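Parts plate, third version

The workbench has had a loose-parts problem for as long as I have had a workbench. A processor out of its socket has nowhere sensible to go. It goes on an anti-static bag, the bag slides, and the next thing put down goes on top of it. Memory is worse, being long, light and easy to flick off an edge with a sleeve. I lost most of a Monday evening in the winter to a module that had gone behind the radiator.

Version one was a foam tray. Foam is fine for storage and poor for work, as it grips the substrate and you end up pinching the part to get it out. Version two was a set of separate printed trays stuck down with tape. They crept. Version three is a flat plate with the holders fixed to it, and it has lasted long enough to be worth writing up.

The frame behind it is aluminium extrusion from Voddale, bought as offcuts. I had planned on two uprights and a rail across the top, but the offcuts came in a bundle and it was cheaper to use them than to store them. There is far more metal in it than the load needs. The total came to 88 pounds including brackets and T-nuts, of which I bought too many in the wrong slot size first. If you are ordering T-nuts, measure the slot with callipers and ignore the series name, which varies between sellers.

The plate is grey, with the top corners rounded off. It is attached to the front of the frame and stands upright, which took some thought. Flat on the bench, a plate collects screws and dust, and it uses the only bit of bench I can reach without standing. Upright, it takes up almost no depth, and the holders have to do more of the work.

For the processor I settled on a square recessed tray. The clearance matters more than the depth. Too tight and the substrate catches on a corner on the way in; too loose and it sits at an angle. My first one was cut to the nominal size of the package with no allowance, and it needed a file. The recess should touch the edge of the green substrate only. Nothing should bear on the contacts, and nothing needs to touch the heat spreader at all.
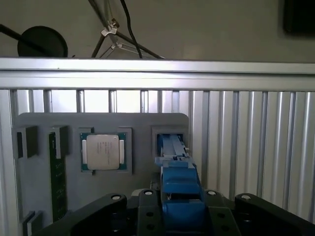
The second tray has an open front. I would make both that way if I were starting again. A closed recess means coming at the part from directly above its face, and with a heat spreader there is not much to get hold of except the edges, which are down in the recess. With one side open there is a way in. The cost is that the open side has no wall to locate against, so the other three have to be square to each other.

The memory holder is a tall bracket, and the module stands vertically in it. I tried a low version first, which held the bottom few millimetres, and the module leaned. Raising the sides fixed that. There is a plain slot holder further left, at the end of the row, in the same dark grey. Low down near the corner there is also a small foot block.

Fixings. Everything on the plate is screwed from behind. Holes were drilled undersize and opened up by hand. I marked them out from a paper template, printed at full scale and checked with a steel rule before use, as my printer quietly shrinks things to fit its margins. Before the plate was fitted I put each holder through a crude test, 30 insertions and removals with a dead processor and a dead stick of memory, and looked at the edges under a magnifier afterwards. One bracket failed on a burr. It was scraped back and passed the second time.

Lighting made more difference than I expected. The aluminium throws reflections, and a lamp directly overhead puts a bright line along the top rail that is tiring to look at by the end of an evening. I moved my lamp to the side and lowered it. A matt plate helps.

Things still to do: label the holders, and find a cover for dust. Zerouali do a clear sheet cut to size, but the quote was for a minimum of four and I need one. I also want a shallow bin for heatsink screws, probably hung from the rail, where a drop-in T-nut can go in without taking the end off the frame.

The drawing for the processor tray is on the files page, revision C. Ignore A and B.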